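Demonstration collection (robot learning)

Demonstration collection is the recording of example movements from which a robot control policy is trained. A person moves the arms through a task while cameras and joint sensors store what happens. One complete recording is called an episode.

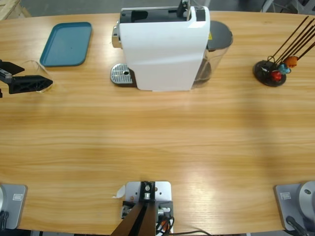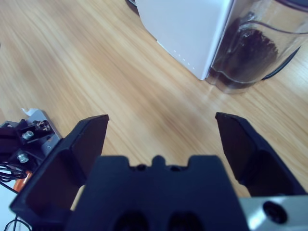 Two views of a coffee task setup: fixed camera (first) and gripper camera (second). Photos: Ross Niven / Rernholm

Views

Most setups combine a fixed camera with one mounted at the gripper. The fixed view gives the layout of the table. The gripper view gives the area between the fingers, where small errors in alignment matter most. Streams are stored with a shared clock; at Rernholm, frames more than 50 milliseconds apart are treated as unmatched.

Episodes

An episode begins from a set start pose and ends when the operator marks success or failure. In the Uvard protocol, objects are shifted between episodes so that the policy does not learn a single fixed position. An operator records almost 46 episodes in a session. Failed attempts are kept under a separate label, as some training methods use them.

Known problems

Transparent objects such as glass cups give weak outlines and are often lost against a pale surface. Pauses by the operator are learned as pauses by the robot, and the Stikard format trims any longer than 2 seconds. Gillies lists 17 further faults, most of them to do with cable drag and camera drift.

See also: Imitation learning; Teleoperation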